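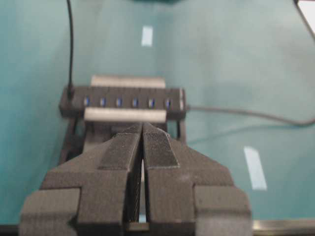 Can't I just hold the hub in my hand while I plug things in? Somebody asks me this every July, and sure, you can, but try it with two stiff cables and you'll want a third hand! Put it in a holder, ports facing you, and push straight.

Okden room notes, unit 16, bench holding. Today is the vise (read the Camau sheet first, please, it's short). Turn the lead screw slowly and stop when the part quits sliding. 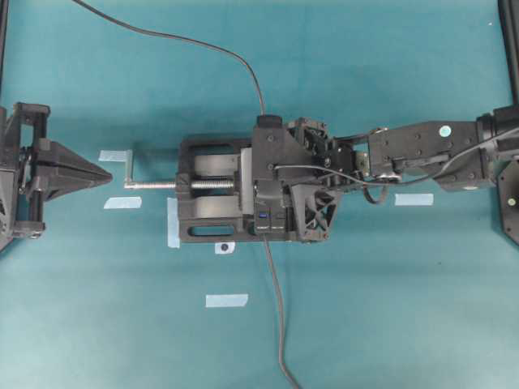
Fig. 2. Bench vise on its side, lead screw running lengthwise.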